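Tastton Cloth Library: frequently asked questions

Last updated 2023-10-16

What is the cloth library?

Tastton lends out and takes back household cloths: face cloths, hand towels, dusters, small towels and covers. Groups and small businesses in Kurkthorpe borrow a bundle, use it and bring it back for washing and folding. There are 2,009 cloths on the register, of which 1,096 were out on loan when this page was last updated. The rest are on the shelves or waiting to be sorted.

How do I join?

Fill in the form at the front desk or ask for one by post. Membership costs £18 a year and covers as many bundles as you need, one at a time. Arkach and Abdelaziz, the two cafés on the lower road, share a membership, and other businesses are welcome to do the same.

What is in a bundle?

Six cloths of the same type. You can ask for a colour but we can't promise it. 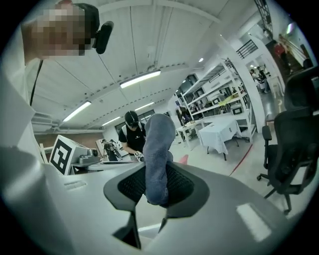
Folding is the part we get asked about most. A cloth that will stand on a shelf has to be folded in half lengthways, then in half again, and then turned over on itself once. Fuzzy cloths such as the blue-grey one hold a tall, rounded shape quite well, but thin cotton tends to flop and is better laid flat. Please don't roll anything – rolled cloths come undone in the bags.

Do I have to fold the cloths before I return them?

No. Put them in the bag as they are. If you would like to fold them, use the method given above so that we don't have to do it again.

Can I mix colours in one return bag?

Yes, for anything that has been washed with us before. New cloths in dark blue or red should be bagged separately for their first two returns. Pale towels pick up dye easily, and a grey towel that has gone pink stays pink.

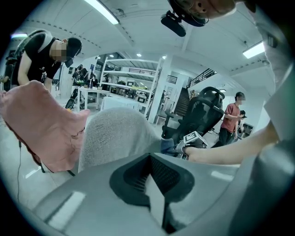
Reda Ezzat wrote in to say that sorting by colour had been a waste of time at home, and that sorting by thickness worked far better: the thick towels all dry together and nothing has to be taken off the line early. We agree about drying. For the wash itself we still go by colour first and thickness second.

My towel has gone bobbly. Is it worn out?

Not usually. Bobbling, or pilling, is loose fibre on the surface. It doesn't stop a towel soaking up water. We take a cloth off the register when it has a hole, a torn hem or a smell that won't wash out.

Can I wipe down chairs with the cloths?

Yes. Use a dry or barely damp cloth on upholstered seats and work from the back rim down to the front edge.

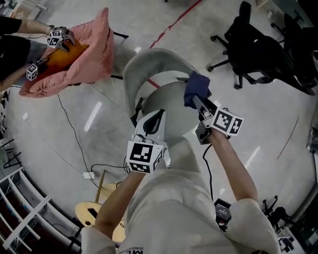
Don't use the same cloth on the seat and then on the legs or the floor. If there is a spill, press the cloth on to it and lift – rubbing pushes it further into the cover. Let the seat dry before anyone sits on it.

What happens if I lose a cloth?

Tell us when you return the bundle. We don't charge for the first one in any membership year.

Are you open all year?

We close for stocktaking in June. Loans made before then can be kept until we reopen.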